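Can a parish use ordinary oil for the anointing at evening prayer?
Posted by Herman Siregar, Wednesday, June 29, 2022

Our small chapel in Prindmont wants to begin a monthly evening prayer for the sick in September. We are 13 people and have no priest living near. May we bless olive oil ourselves, and where should it be kept between services?

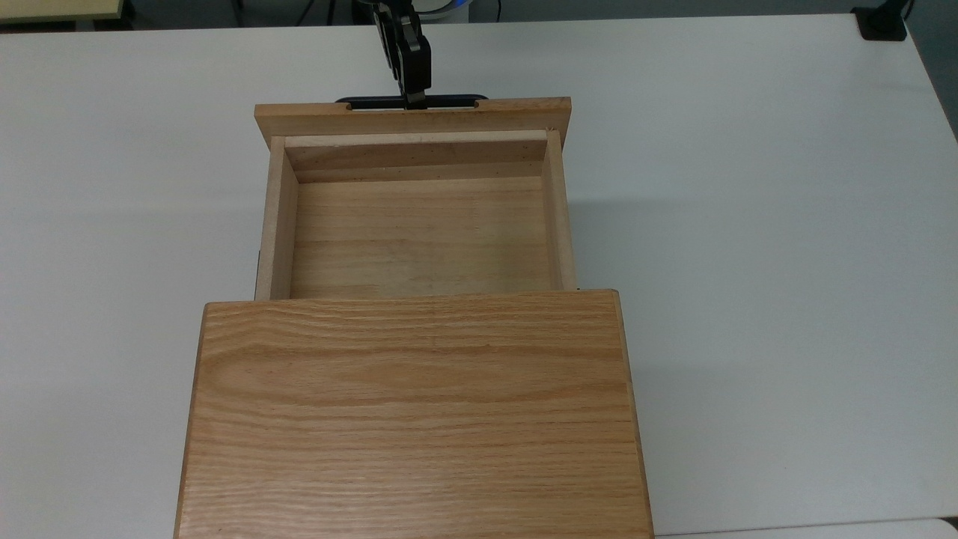

Oak cabinet, drawer pulled out

Seema Mathur
It depends on your church. In mine, only a bishop or priest blesses the oil for the sick, so please write to yours before September. Many priests will bless a small bottle by arrangement. You can still pray the psalms and a litany without any oil. Psalm 121 is good for this, read slowly, with silence after it.

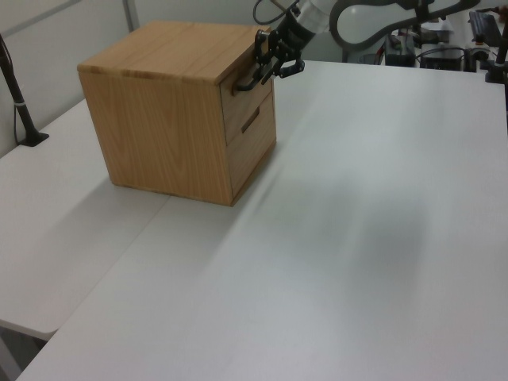 The same kind of wood, drawers closed

Rahman
We keep ours in a locked cupboard near the altar, with a label. Old oil we burn. I don't know the rule for blessing.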